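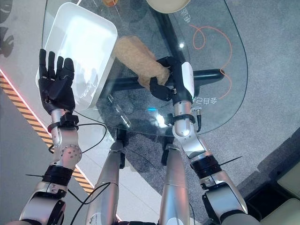

Cuántas demostraciones hacen falta

El proyecto Hemberg lleva desde septiembre grabando a un humanoide mientras recoge una mesa baja, y en el último boletín de Virklow se habla ya de «autonomía doméstica». Conviene bajar un poco el volumen. Lo que existe, por ahora, es una colección de ejemplos, un modelo entrenado con una parte de ellos y una tabla de resultados que ocupa media página. Hemos leído la memoria entera, anexos incluidos, y nos han quedado más dudas que titulares.

La tarea se describe en una línea: llevar a la bandeja lo que haya sobre la mesa. Cada intento se guarda como un episodio, con las imágenes de la cabeza y de las muñecas, las posiciones de las articulaciones y una frase que dice qué se pretendía hacer. El equipo fijó sesiones de 56 episodios y se impuso la norma de repetir los que salieran mal. Ahí empieza nuestro primer reparo. Si se repite todo lo que sale mal, el modelo aprende de un mundo en el que casi nada se cae, y luego hay que soltarlo en una cocina de verdad. 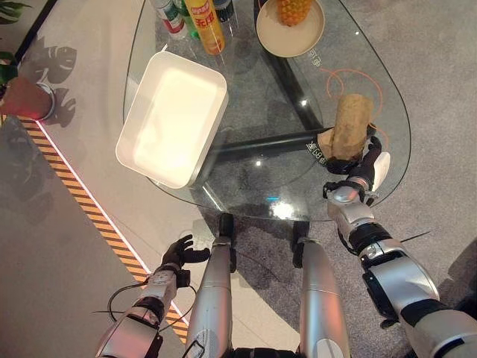

La memoria dedica cuatro párrafos a la variedad de objetos y apenas uno a la variedad de mesas. Es comprensible: cambiar un objeto lleva unos segundos y cambiar un mueble obliga a medirlo todo otra vez. Pero el resultado es que el sistema ve siempre el mismo tablero, a la misma altura, con la misma moqueta debajo. Cuando preguntamos a Virklow si habían probado con otro, nos contestaron que estaba «en la hoja de ruta». En esa hoja de ruta ya figuraba hace un año, y seguimos sin fecha.

Tampoco ayuda el reparto de los datos. De las 17 sesiones publicadas, siete se reservaron para la evaluación, lo cual suena generoso hasta que se lee la letra pequeña: las siete se grabaron en el mismo espacio y con el mismo juego de objetos que las demás. Evaluar así mide sobre todo la memoria. Mathebula, que publicó su propia colección con un planteamiento parecido, al menos apartó objetos enteros para la prueba final. Sus cifras salieron bastante más feas, y por eso mismo nos las creemos mejor.
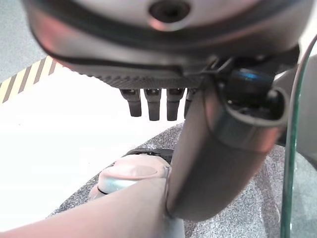
El apartado sobre las cámaras de muñeca es el más trabajado del documento y también el que más ganas da de discutir. Los autores sostienen que la vista cercana resuelve casi todos los problemas de agarre, y que por eso pueden permitirse una cámara de cabeza sencilla. Puede ser. Pero una vista cercana está llena de la propia mano: la carcasa gris clara se come casi todo el ancho por arriba, los dedos oscuros cuelgan delante del suelo y un dedo curvado cruza hacia el centro, de modo que al objeto le queda el espacio que sobra. Un modelo con esa imagen tiene muchísima información sobre sí mismo. Nos habría gustado ver los resultados con y sin esa cámara, uno al lado del otro, y la comparación no aparece por ninguna parte – ni siquiera en los anexos, donde sí hay sitio para tres versiones del logotipo.

Está además el vidrio. Es un material ingrato para cualquier sistema que calcule profundidades, y elegirlo para la mesa tiene mérito si se quiere una prueba dura. El problema es que la memoria no separa los fallos por causa. Agarre fallido, objeto no localizado y parada del operador van a la misma columna, bajo el rótulo «incidencias». Con esa columna no se puede saber si la transparencia molesta mucho, poco o nada.

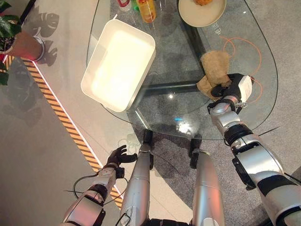
Redacción del boletín
7 de enero de 2023

Queda la cuestión de los objetos blandos, que es donde la colección podría valer de verdad. Una bolsa de papel arrugada cambia de forma en cuanto se la pellizca por una esquina, y no hay dos episodios que la encuentren igual. En el conjunto de Hemberg estos casos son minoría y llevan la misma etiqueta que los rígidos, «coger y depositar». Quien quiera estudiarlos por separado tendrá que revisar los episodios a mano. Preguntamos si se publicaría un índice por tipo de objeto y nos dijeron que dependía de Vuvwood, la empresa que se encarga del etiquetado.

¿Merece la pena descargar los datos? Para quien ya tenga un robot parecido, seguramente sí: los ficheros están ordenados, las marcas de tiempo coinciden entre cámaras y la licencia permite trabajar sin pedir permiso a cada paso. Para quien espere generalización, nosotros aguardaríamos a la segunda entrega. Virklow ha prometido incluir en ella los intentos fallidos, otra mesa y un desglose de las incidencias. Los intentos fallidos son lo que más nos interesa de las tres cosas, y también lo que más veces hemos visto desaparecer entre el anuncio y la publicación.

Los suscriptores que hayan entrenado algo con la primera entrega pueden escribirnos a la dirección de siempre. Agradeceremos sobre todo los resultados malos, con el número de intentos y la configuración usada.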